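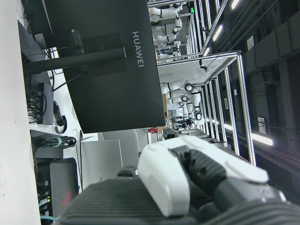
February, bench 3, 14:20. Continuing with the hum on the Toma preamp, channel B. Mircea's note from the last session blames the mains transformer, but the level does not change when the transformer is turned on its bracket, so I am treating the wiring as the suspect until shown otherwise. First job was to rule out pickup from the bench itself. The large black HUAWEI monitor on its arm is the obvious candidate, with thin black cables hanging from the mount behind it. Switched it off at the wall, readings unchanged. Unplugged it as well, readings unchanged. Left it unplugged for the rest of the entry and read the meter directly.

**Set-up**

- Preamp on the insulated mat, lid off, both inputs shorted with the screened plugs from the Grekley box
- Output to the millivoltmeter through the short lead, not the grey one (the grey one has a poor screen, see Alina's label)
- Gain at the third detent
- Left to warm up before the first reading

Channel A is quiet and stays quiet. Channel B shows 4 mV with the input shorted, nearly all of it at mains frequency on the scope. Very little at twice mains, so the supply smoothing is probably fine. Checked the reservoir capacitors anyway. Ripple is the same on both rails and well inside what Eugeniusz wrote on the lid.

**Ground wiring**

Traced the 0 V wire from the channel B board. It goes to the input socket shell and from there to the chassis, and there is a second wire from the same board to the star point. That makes a loop that runs right past the transformer. Channel A has the star point wire only. The drawing shows both channels wired like channel A, so somebody has added the link at the socket later. The solder is a different colour and the sleeving is the wrong size. No entry for it in the book that I can find. Manju thinks it dates from when the unit was on loan to Vurport, but she was not here at the time either.

Lifted the link at the chassis end. Hum dropped at once, too low to read on that range. Went down a range and it sits level with channel A. Put the link back to be sure and it returned to the same figure as before. Lifted it again and removed it altogether.

Measured socket shell to board 0 V with the link out: 2 ohms. Too high. The crimp on the remaining wire is loose and can be turned with the fingers. I suspect the link was added to get round this crimp - cheaper than taking the front panel off. Cut the crimp away, tinned the wire and soldered it to the tag. Resistance now the same as the meter leads on their own.

**Still open**

Slight crackle on channel B when the gain switch is moved. Cleaned the contacts, some improvement, not gone. The spare wafer in the drawer is from the Satau unit and has the wrong shaft, so do not try to fit it again. Ayman has asked Grekley about the right part.

Drawing needs no change now that the wiring matches it. Wrote the repair on the inside of the lid under Eugeniusz's figures. Lid is back on with two screws only, as it will have to come off for the switch. Unit is on the lower shelf with the orange tag. Please leave it on the tag until the crackle is dealt with.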